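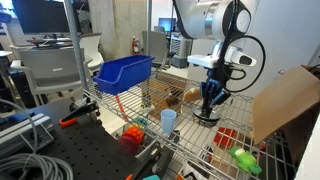
Wirkel update, November 2023

The Wirkel group has finished the first full round of tests on its grasping method for wire shelves. Wire is a hard surface for a robot. Depth sensors see through the gaps, so the floor and whatever is stored on the level below get mixed in with the objects the arm is supposed to pick up. Most planners deal with this by treating the shelf as a solid sheet, and thin objects then disappear into it.

The new method, called Tusow, keeps the wires in the model. It fits the grid first, then sorts each depth point as on the shelf, part of the shelf, or below it. Only the first kind is passed to the grasp planner.
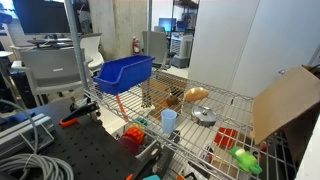

Training used 788 demonstrations collected since April. For testing, the items were moved to new positions before every trial, and the lower level was left full on purpose. Over 100 trials, Tusow made 34 fewer attempts at objects under the wires than the old planner did. Planning takes roughly 25 percent longer, mostly in the grid fitting step.

Flat metal items are still the weak point. Reflections leave holes in the depth data, and the planner sometimes aims for the rim when the knob would be the better choice.

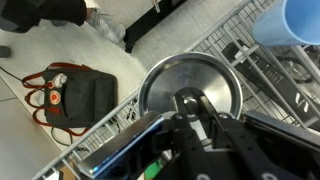 A second version, Giáp, adds a wrist view for the last part of the approach and corrects the finger position before closing. It has only been run on a few objects so far. The test layouts and grid fitting code will go up on Bokadeck once the labels have been checked.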